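Trometti open day, Tuesday: who else went?

fiorella_g
Went over after lunch and stayed until they closed up. Most of the floor was the usual packaging cells behind glass, but the small lab at the back was worth the trip. They had an arm picking up toy food, and visitors could stand right next to the table. 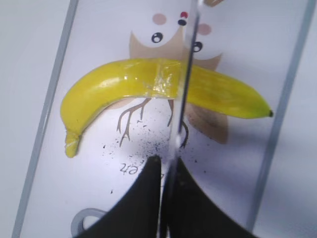 The run I watched was 30 attempts on the banana. I didn't keep score, but the misses I saw were nearly all the same kind. The fingers closed a little too far toward one end and the fruit swung out. Leif Vik was running the table and took questions the whole time. He said the wrist camera is the only one the policy gets, no overhead view.

palletjack
Was there in the morning. Same table, but they were on a toy pepper then. Did they say how many demos it was trained on?

fiorella_g
1441 total, and 116 of those with the banana. All teleoperated by the same two people.

marras_b
I'm going to be the grump. A banana is an easy shape. It's long, it's bright yellow, and you can grab it nearly anywhere in the middle. I'd have liked to see something flat or floppy. Bito had a cell picking up folded cloths at their open day in April and it was much slower, but I learned more from it.

palletjack
Slower as in ten seconds or slower as in go get a coffee?

marras_b
Closer to coffee.

aliki_s
I don't agree that it's easy. You have clear acrylic on both sides and a clear strip down the middle, and the bird print under the banana shows through it shifted. Plus there's shiny tape on the banana. For one wrist camera that's a lot of confusing edges. We tried clear bins at work with a depth camera and gave up on it.

marras_b
Fair point on the acrylic. I was thinking about the grasp and not the vision. I still say 116 demos for one banana is a lot.

aliki_s
It is a lot. No argument there.

nightshift817
Did anyone ask about the gripper fingers? I'm trying to find out if they print their own or buy them. Ours wear out at the tips.

fiorella_g
I asked, and Leif said they've been through two suppliers and the current set is from Lo Presti. He didn't have a part number on him. Annunziata Pagano at the front desk is collecting questions by email, so try her.

nightshift817
Thanks, will do.

palletjack
Parking was bad, for anyone going to the next one. I ended up behind the Trustimside building and walked. The side gate is closer than the main entrance but they only opened it at 10.

marras_b
Is there a next one?

fiorella_g
They said fall, no date yet. Leif mentioned wanting to run cloth by then, so you may get your wish — bring coffee.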